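Moving a glass-front cabinet without taking it apart?

Posted by Róisín Conneely
I have to shift a tall display cabinet 2 feet along the wall so I can get at an outlet. It has glass doors on top and a drawer section below, all one piece as far as I can tell. The floor is oak and I don't want it scratched. Can two people do this, or do I need movers? Geraghty quoted me $489, a lot of money for 2 feet.

Mairéad Mac Suibhne
just empty it and push

Úna Fitzgerald
Two people can do it. Take out everything, including the loose shelves, and tape the doors shut with painter's tape - masking tape can lift the finish. Check the back for screws into the wall before you tip anything. Then one person leans it back an inch while the other slides felt pads under the front feet. Do the rear feet the same way and push from low down, never from the glass part. I did mine in May and it took 19 minutes.
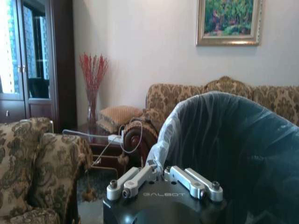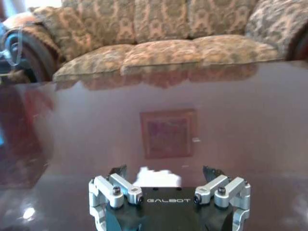
Look at what is next to the cabinet before you start, too. Vases are the first thing to get knocked over when you are walking backward, and a clear glass one with tall red branches, like the one between the cabinet and the sofa, should go in another room until you are done. Leave 3 inches at the side so the door can open all the way.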